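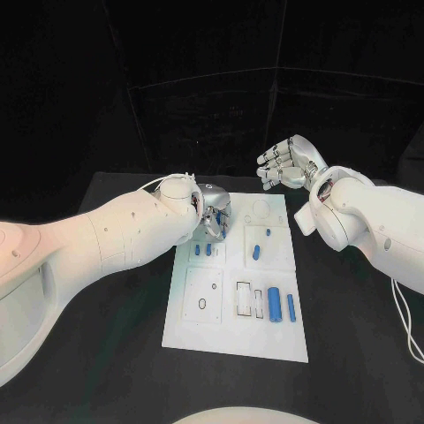 Figure 2. The sorting board during a two-arm trial. Blue cylinders of various sizes stand or lie in the outlined zones; the right hand is empty.

4.2 Putting things where they go

Tidying a workbench is the sort of job given to the newest apprentice on a Saturday, on the grounds that it can't go badly wrong. We chose it for much the same reason. The board in Figure 2 stands in for the bench drawer at Arnombridge, where fittings of several sizes live in a layout that everyone on the shop floor claims to know by heart. Each zone is marked with a plain outline, and the task is to pick up a part, carry it to its outline and let go of it there. Letting go proved to be a research topic in its own right.

The parts are all blue and all cylinders, which removes colour and general shape as clues and leaves size. People find this mildly annoying. The Amia planner found it a good deal worse, and in early runs it would hold a thin cylinder over the slot for a thick one with what looked like complete confidence. Wragg's fix was to have the planner compare the part with every outline before moving. This cured the confidence and made everything slower.

Cylinders left lying on their sides were the main source of grief. An upright part can be taken from above, while one on its side has to be gripped along its length and turned, and it may roll while this is being considered. We scored a rolled part as a failure only if it left its zone, a rule that Marsden thought generous and Feng thought essential.

Across 81 trials the system cleared the board without help in 41. Most of the others ended with a part in the right zone but standing outside its outline. Bickerstaff, who has run the stores for longer than the rest of us have been employed, was asked to judge these and passed hardly any of them. His own time for the same board, done one-handed with a mug in the other, is left out of Table 3 at the request of the authors.

Using both arms helped less than we had hoped. In principle one side can carry while the other gets ready. In practice the two spent much of each trial giving way to each other over the middle of the board – very polite, and of no use to a busy stores counter. Shortening the clearance distance brought the waiting down, though we stopped well short of the point where the arms might meet. The effect of this setting on placement errors is taken up in Section 4.3.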